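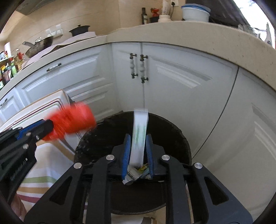

Crumpled paper held over a round black bin.

Sturkirex

Sturkirex is an issue-by-issue index of supporting characters in superhero comics. It records when a sidekick, best friend, landlady or rival gains powers, loses them, changes name, dies or comes back. It covers the Dundeck line of monthly titles and the Flonley reprints that followed them, and it is kept as plain text files so that anybody can read it without special software.

Spoiler warning

Everything in the data folder is a spoiler. The short descriptions give away endings, secret identities and at least one wedding. If you are part way through a series, use the up_to option described under Reading the files.

What is in the repository

data/characters.csv has one row per supporting character.
data/issues.csv has one row per issue, including annuals and one-shots.
data/changes.csv has one row per change of status, and links the other two.
notes/ holds longer notes on awkward cases.
tools/ holds the checking script and the script that builds the spoiler-safe version.

The current release covers about 200 issues. Coverage is complete for the main Dundeck titles and patchy for the crossovers, where a character may turn up for two panels in somebody else's book and never be mentioned again.

Fields in changes.csv

character_id: matches the id in characters.csv.
issue_id: matches the id in issues.csv. The issue given is the one where the reader first sees the change, even if the story says it happened earlier.
kind: one of gains_powers, loses_powers, new_name, joins_team, leaves_team, dies, returns, revealed.
certainty: firm, likely or disputed.
undone_in: the issue where the change was reversed, if it was. Empty otherwise.
summary: one or two sentences in our own words.
source: print, reprint or digital.

The value revealed is for cases where the character had the powers all along and the reader has only now been told. Earlier versions filed these under gains_powers, which made several people look like late starters when they had been flying around off-page for years. If you have charts made with the older files, they will need doing again.

How an issue is indexed

Each issue is read twice. The first reading is for pleasure and no notes are taken. On the second reading the indexer goes page by page, writes down every named character other than the lead, and then compares that list with the last entry for each of them. Only differences go into changes.csv. A character who appears with the same name, powers and allegiance as last time gets no new row.

Dreams, imaginary stories and visions of the future are left out unless a later issue treats them as having happened. Time travel is handled by order of publication. We tried indexing by story date for a while and gave up when the Buthelezi storyline had the same man dying in his own childhood — notes/buthelezi.txt has the full working, such as it is.

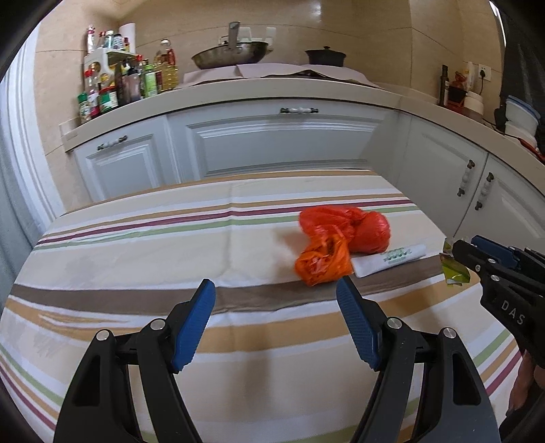

Deaths need a bit more care. A death is entered as firm only if there is a body, a funeral, or a caption that says so plainly. Falling off a bridge into a river is disputed. So is any explosion seen from outside the building. When the character comes back, the old row stays as it was and its undone_in field is filled in. Please do not delete the original row, even when the return makes it look silly.

Names are entered as they appear on the page. Where the lettering and the recap page disagree, the lettering wins and the other spelling goes in the aliases field of characters.csv.

Reading the files

All files are UTF-8 with commas between fields and double quotes around any text that contains a comma. Empty fields are left empty. There is no "n/a" or "none".

To check the files after editing:

python tools/check.py data

To make a copy that stops at a given issue:

python tools/trim.py data --up_to ISSUE_ID --out safe

The trimmed copy drops later rows from changes.csv and also blanks any undone_in value that points past the cut. It does not touch the notes folder, so do not pass that on to a friend who is still reading.

Known problems

The Flonley reprints renumber the first Dundeck series from issue 10 onwards, because issue 9 was printed as a double and never split. The issue_id follows the original numbering. The reprint number is in its own column, and the two should not be mixed.

Some reprints also have changed dialogue. Where this alters what a character can do, there are two rows, one with source set to print and one with source set to reprint, and both are marked disputed. A count of power changes that ignores the source column will come out too high.

Back-up stories were left out until May and are still being added. The hero's flatmate gets most of her best scenes in them, so her record is thin at present and picks up later. 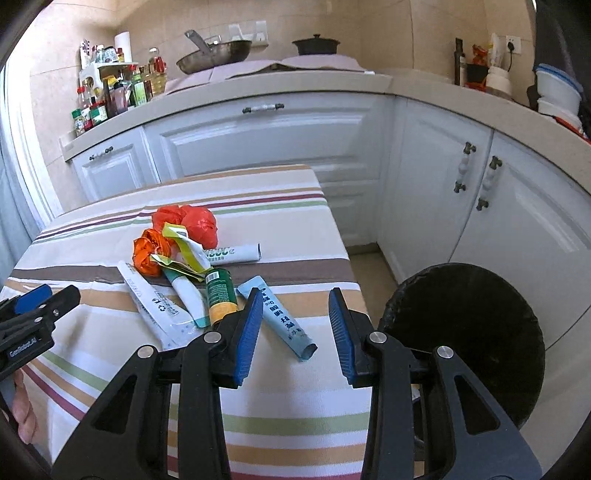

Certainty values were set by different people over a long stretch and are not fully even. The older entries lean towards firm. The newer ones lean towards likely, after we were caught out by one too many returns. We would treat likely and firm as the same thing for most purposes and look at disputed separately.

Team membership is weak. Comics are vague about who is in a team, who is helping out and who happens to be standing in the room. We enter joins_team when the character is named as a member, or is shown in costume on a cover with the rest of the team and then takes part in the story. A cover alone does not count.

Suitable uses

The index is meant for readers who want to find a particular turn in a long story, for people writing reading guides, and for simple counts such as how many best friends ended up with powers and how long they kept them. It has been used for pub quizzes.

It is a poor source for anything about sales, creators or the wider industry. Writers and artists are listed in issues.csv only where the issue itself carries a credit, and covers often do not. It also says nothing about how good a story is.

Corrections

Open an issue on the tracker with the title, the issue number, the page and what you think is wrong. A page number saves a lot of leafing. Please describe the panel in words and leave out scans, which we cannot host. Corrections are gone through on a Tuesday evening, and disputed ones may wait until somebody has dug out the printed copy.

New entries are welcome for the crossovers. Run the checking script first, keep summaries short, and do not copy text from the publisher's adverts or from other sites.

Licence

The data files may be shared and changed as long as Sturkirex is credited and your version is shared on the same terms. The scripts in tools/ may be used for anything. Characters and titles belong to their publishers, and no pages or artwork are included in the data files.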